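Slide 4. Finger pads on cloth: Cladance vs. Jarman

Recap the setup in one line. Two arms on a shared rail, same controller, same fixed camera, only the pads change. Logged attempts across both sets: 1132.

Pad A is the Cladance, a soft pad with a shallow rib. Pad B is the Jarman, smooth and stiffer. Both were run at 12 newtons of closing force. State the force before the results, or someone will ask.

Folded garments are the hard case. Both grippers have to come in low from the sides and catch the lower part of the stack at the same height. If one side is 3 mm high, it takes the top layer only. 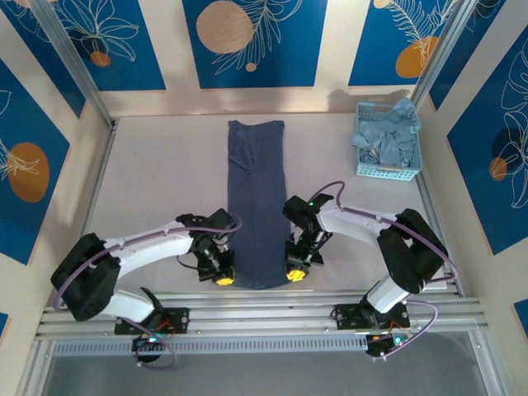 Why not raise the closing force until every layer holds?
Higher force pushes the fabric out ahead of the pad before it closes. Past a certain point the stack buckles and the fold line moves, so the lift starts from a bad position.

Slide 5. Controller

The Drestmont controller syncs both wrists within 2 ms. The Flurna build drifted on long runs and was dropped in July. Do not spend time on it unless asked.

Show the force plot. Point to the dip right after contact, then go to the failure table. Read out the slip row and the single-layer row only. Leave the table up for questions.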